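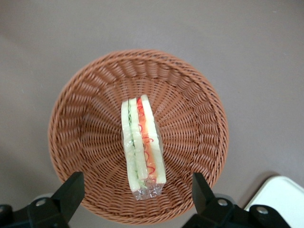 Bemerix has published new rules of good practice for robots that handle food with a gripper, and the company will apply them at its Loltside site from July. The rules cover cleaning, grip force and the way items are presented to the machine. A sandwich in clear plastic film, lying on its side in an open woven basket with wide free space on all sides, is the kind of task they deal with. Food must be fully wrapped before a robot may touch it, and the fingers must be checked for loose bolts after every 200 picks.

"We wanted a text that a new operator can read in one break," said Vikas Awasthi, who led the writing. It has 2 pages and replaces a much longer manual.

The rules also say that a torn wrap stops the work at once, and that the item is thrown away and recorded. Before the text was approved, it was tested during more than 2,000 picks at Loltside. The partner company Gunawan will use the same rules in its kitchen in Pornside later in the year. Comments from operators are accepted until the end of the first month of use.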